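Ticket 1051: Search on the Cerkton local history collection returns no photographs
Opened by: Abbas Golestani
Status: waiting for supplier
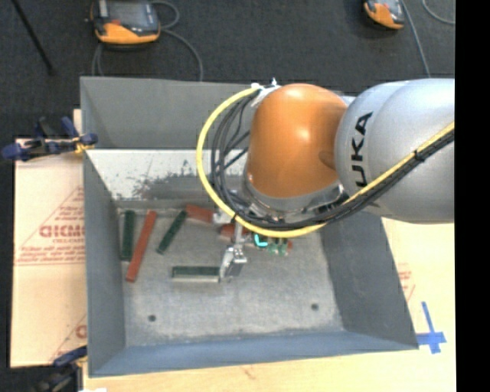
Since Friday's update of Clillura, a search in the online exhibit finds letters and maps but not the photographs. The Ghasemi family album is the clearest case: it has 597 records in the catalogue, and the public page shows 29. I can open a missing record if I type its number by hand, for example 745, so the data are not lost. I tried first with a plain word, "bin", then with "grey bin" and "robot arm", and for all three the page says "No results". The same words work in the staff view.

6 January 2023, Thanasis Sotiropoulos
Thank you, Abbas. I rebuilt the index two times and emptied the cache. No change. Please tell me if the field "Date of item" is filled in the missing records.

Reply, Abbas Golestani
In the ones I opened it is written in words, such as "March, before the flood". In the 29 visible ones it is always a year only.

Reply, Thanasis Sotiropoulos
Then I think the new version skips each record where it cannot read the date. I changed record 745 to a year only and it appeared in the search after the next indexing. Please do not change the others, the old wording was made by the donors and we must keep it. I have sent the log to Brotell and asked for a second date field.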